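Imprimir | Enviar por e-mail

ATA DA REUNIÃO DE ACOMPANHAMENTO
Comparação de garras – célula de dois braços
Projeto Estel

Data: 2021-07-28
Presentes: Freya Haworth (coordenação), equipe de integração, equipe de controle, representante de compras
Ausência justificada: equipe de segurança

1. Abertura

A coordenação abriu a reunião e leu as pendências da ata anterior. A ata foi aprovada sem correções. A troca do conector do braço esquerdo está concluída. A revisão do manual da célula continua em aberto.

2. Dedos em teste

Estão em comparação dois jogos de dedos: o jogo Naltgate, com entalhe na face interna, e o jogo Higuchi, de face lisa. A equipe de integração lembrou que a tarefa escolhida, colocar papéis e cartões finos dentro de uma tigela plástica transparente, é a que mais separa os dois jogos, por causa da pouca altura da peça sobre o tampo.

Freya Haworth perguntou se o entalhe atrapalha a câmera de punho. A equipe de controle respondeu que os dedos tomam boa parte do campo inferior, mas que o vão entre as pontas continua visível e basta para o alinhamento final. O reflexo da luz do dia no tampo de madeira preocupa mais. Pediu-se que as próximas séries sejam feitas também com as persianas fechadas, para comparação.

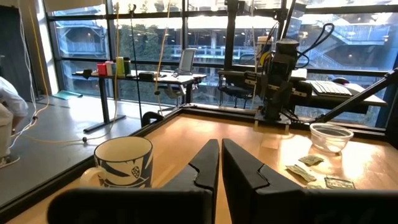
3. Resultados até o momento

Foram registradas 200 tentativas com cada jogo, 200 com Naltgate e 200 com Higuchi. O arquivo bruto soma 2,161 linhas de eventos, contando reinícios e paradas manuais (o separador é o da planilha exportada; corrigir no relatório).

A equipe de integração informou que o jogo Naltgate pega melhor as peças amassadas e falha mais nas que ficam planas sobre a mesa. Com o jogo Higuchi ocorre o contrário. A equipe de controle discordou em parte – para ela, as falhas em peças planas vêm da altura de aproximação programada, igual para os dois jogos, e o perfil deveria ser ajustado para cada um antes de qualquer conclusão.

Decidiu-se repetir a série de peças planas com altura de aproximação própria para cada jogo. A série de peças amassadas não será repetida.

4. Disposição da mesa

Discutiu-se a distribuição das peças. A coluna no meio do tampo, com a tigela do lado do braço direito, foi mantida como disposição padrão. A caneca continua na mesa como obstáculo fixo. A equipe de controle pediu que a posição da caneca seja marcada no procedimento escrito, pois variou entre sessões.

A coordenação lembrou que as tentativas são contadas por braço e que o braço sem tarefa deve ficar recolhido.
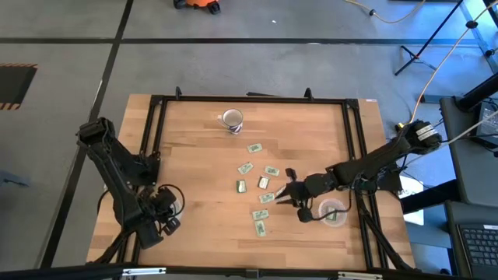 Figura 2 – Mesa com os cartões, a tigela e os dois braços, vista da câmera superior.

5. Controlador

O controlador Nanlow perdeu a comunicação com o braço direito 3 vezes durante as séries, sempre na retomada após parada manual. O fornecedor recebeu os registros e ainda não respondeu. Até lá, a retomada será feita somente com reinício completo do controlador. A equipe de controle estima que isso alonga a sessão, mas não vê alternativa segura.

6. Compras

O representante de compras informou que o segundo par de dedos Higuchi está cotado e aguarda assinatura. O prazo de entrega é setembro. Freya Haworth pediu que o pedido siga separado do pedido de cabos, que ainda depende de medição.

7. Encaminhamentos

– Ajustar a altura de aproximação por jogo de dedos: equipe de controle.
– Repetir a série de peças planas: equipe de integração.
– Incluir a posição da caneca no procedimento: equipe de integração.
– Cobrar resposta do fornecedor do Nanlow: Freya Haworth.
– Enviar o pedido dos dedos para assinatura: compras.

A próxima reunião será marcada depois da repetição da série. Sem mais assuntos, a reunião foi encerrada.

Imprimir | Enviar por e-mail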